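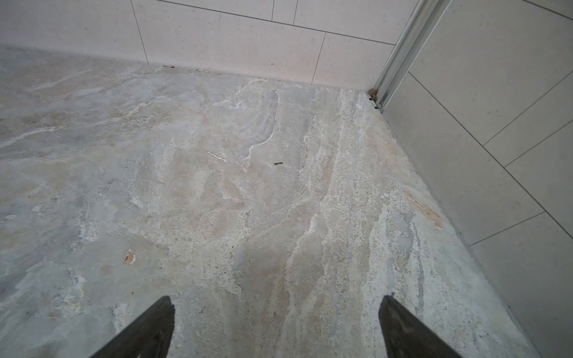

Section 5. Running the pick-up demonstration for visitors

Once your guests have had their coffee and settled in, you can start the part of the Nustis visit that people tend to remember best, the floor pick-up. Choose your corner with a little care. Marbled stone is lovely to look at, but a tiny dark fleck on pale veining takes patience to find, and guests at the back will need it pointed out. Start with the fingers wide open and just above the floor, and leave them there while you say your hello.

1. Ask everyone to stand behind the tape, 2 meters from the arm.
2. Set the speed dial to 10 and leave it there for the whole session.
3. Tell the group which fleck you are going for, and let the children guess how long it will take - they love this.
4. Press Lower, wait for the tone, then press Close.
5. Press Lift, and thank everybody for being so patient.

Note: Konrad Wilczyńska, who ran our April open day at Jidholm, likes to do one slow practice pass before the doors open, and we warmly suggest you do the same.

Caution: Keep the fingertips clear of walls and metal door tracks. If the panel shows code 89, press Stop and ask your guests to step back before you reset the arm.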